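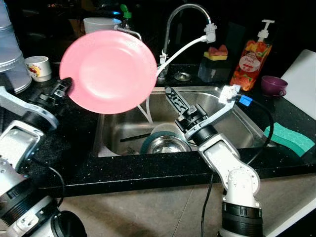 Unit 4: Detergents, Rinsing and Soil Removal from Hard Surfaces
Food Service Sanitation, course handout
Instructor: Sieglinde Kuhlmann

4.1 Scope

This unit covers the removal of food soil from nonporous surfaces by manual washing. Machine washing is treated in Unit 5. Sanitizers are mentioned only where they affect the order of steps; concentrations and test strips are covered in Unit 6. Read section 4.4 before the lab.

4.2 Terms

Cleaning is the removal of visible and invisible soil. Sanitizing is the reduction of microorganisms on a surface that is already clean. The two are separate operations and are graded separately on the lab sheet. A sanitizer applied over a film of protein or fat is partly used up by the film, and the surface under the film may not be reached at all.

Soil is any matter on the surface that does not belong there. For this course it is sorted by what dissolves or loosens it:

Sugars and simple salts. Soluble in water. Warm water alone is usually enough unless the sugar has been burned on.

Starches. Swell in water and loosen with soaking. Dried starch (rice, pasta water, gravy) holds on harder than fresh starch and traps other soil under it.

Proteins. Egg, milk, blood, meat juices. Loosened by alkaline detergents. Very hot water applied first can set the protein on the surface, so the pre-rinse is done lukewarm.

Fats and oils. Not soluble in water. Removed by surfactants, with heat to bring solid fats to a liquid state.

Mineral deposits. Scale from hard water, milkstone. Not removed by ordinary dish detergent. An acid cleaner is needed, and it is never mixed with a chlorine product.

Most soil in practice is a mixture. A plate that held lasagna carries all five.

4.3 How a surfactant works

A surfactant molecule has one end that is attracted to water and one end that is attracted to oil. At low concentration the molecules collect at the surface of the water and lower its surface tension, which lets the water spread over a greasy plate instead of beading. Above a certain concentration, called the critical micelle concentration, additional molecules group into small clusters with the oil-loving ends turned inward. These clusters are micelles. Grease lifted from the surface is held inside them and is carried away with the wash water.

Two consequences matter at the sink.

First, adding detergent past the recommended dose gives little extra cleaning. It does give extra foam and a longer rinse.

Second, the wash water has a limited capacity. Once the surfactant is loaded with fat, grease goes back onto the next item washed. Foam is a poor guide to remaining capacity because different products foam differently, but a sudden loss of foam in a familiar product is a reason to drain and refill. So is a visible film on the water.

4.4 The four factors

Cleaning results depend on time, temperature, mechanical action and chemistry. If one is reduced, at least one of the others has to be raised to get the same result. This relation is often drawn as a circle divided into four parts.

Time. Contact between detergent and soil. Soaking is time used in place of scrubbing.

Temperature. Hold the wash water at or above 110 °F unless the detergent label says otherwise. Water that is comfortable for bare hands over a full shift tends to be too cool. Gloves solve this.

Mechanical action. Brush, pad, cloth or water pressure. Choose the mildest tool that does the job. Scratches in plastic ware hold soil and make the next cleaning harder.

Chemistry. Type and dose of detergent. In the lab we use the Dratent neutral concentrate for general ware and the Bauerfeind alkaline powder for baked-on soil. Wear eye protection when handling the powder.

4.5 Material notes

Glass and glazed ceramic: low surface energy problems are rare. They drain and dry quickly because they hold heat.

Stainless steel: resistant to most detergents. Chlorides left to dry on the surface can cause pitting, so rinse after any chlorine product.

Plastics: many plastics attract oils more strongly than glass does, and a greasy feel often remains after one wash. A second wash in fresh solution works better than a stronger first wash. Plastic also cools fast after rinsing and dries slowly. Do not stack until dry.

Aluminum: attacked by strong alkali. Do not soak in the Bauerfeind solution.

Wood: porous and outside the scope of this unit.

4.6 Standard manual sequence

1. Scrape into the waste bin.
2. Pre-rinse, lukewarm.
3. Wash in detergent solution, cleanest items first.
4. Rinse in clean water.
5. Sanitize for the contact time on the label.
6. Air dry. No towels.

The rinse is the step most often cut short. Detergent carried into the sanitizer compartment can weaken the sanitizer -- quaternary ammonium products are particularly sensitive to anionic surfactants.

4.7 Worked figures from the Brunau kitchen log

The Brunau training kitchen logged its manual washing for June. The sheet shows 2,814 items washed, of which 170 were sent back at inspection and washed again.

Rewash rate = 170 / 2,814 = 0.060, or 6.0 percent

Water use for the same month was 1,300 gallons at the wash sink, including refills. Dividing by the items washed gives 0.46 gallons per item. Rewashes are not added to the divisor -- they use water without producing a new clean item.

4.8 Lab preparation

Bring closed shoes and your own gloves. Test pieces are soiled the evening before with the standard egg and fat mixture and left uncovered. Each bench receives one set of glass pieces and one set of plastic pieces. Record water temperature at the start and at each refill. Weigh pieces dry, before and after, on the Suklow balance only; the older scale does not read finely enough for this work.

Lab sheets are due at the start of the next class. Show units in every line of the calculation.

Last updated: June
Contact: S. Kuhlmann, Food Service Sanitation | © Course materials, all rights reserved | Back to top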